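Fewer knobs, please

23 May 2023

I have now spent long enough with the new Trindus planner to have an opinion, and the opinion is that I was happier with the old one. I'll try to be fair about it.

For anyone who hasn't followed along, the job at Wulovthorpe is pushing small blocks about on a board with a single finger. You type something like "move the red star to the green star" and the arm is meant to work out the pushes. It is a toy task and I like it for that reason. When it goes wrong you can usually say why, or you could until October, when we swapped the hand-written planner for a learned one.

What the release notes promise

The notes say the new planner "understands the layout". I don't know what that means and I doubt whoever wrote it does either. What it does is take the last 3 camera images plus the sentence and put out a small step for the fingertip. There is no list of blocks inside it that I can print. The old code had one, and it was often wrong, but I could read it and see where it was wrong.

What I measured

I ran 128 commands through it, all of them two-block requests, same lighting throughout. The planner finished 42 inside the time limit. That isn't terrible. It is a long way from the figure on the Trindus page, which I suspect was taken with the blocks well spread out. Ours rarely stay that way for long. Any pushing policy makes clumps sooner or later, and a clump is where the whole thing gets hard, because you can't shift one block without dragging its neighbour.

The colour and shape words are mostly fine. Contact is the weak part. It will pick the correct block, come in on the wrong side of it, and then dither.

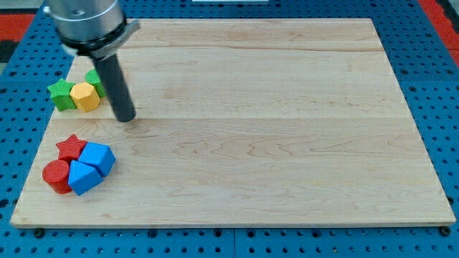
Two clusters on the left with bare maple to the right, and the finger poised beside the upper one.

Where the time goes

A fair bit of the dithering is ours, I'll admit. The Muriithi driver smooths every command before it reaches the arm, so the planner is reacting to a position it asked for a while ago. I turned the smoothing off for an afternoon and got less wobble at the price of some nasty jerks. Urnden, our replay tool, lines the logs up by arrival time and hides the lag completely. I've put in a patch for that. The config file still has a "confidence" setting that nothing reads.

Next I'm going to put the old block list back as a read-only check next to the learned planner, and log every time they disagree. If I get 2,000 clean steps out of it I'll post the plots, flattering or otherwise.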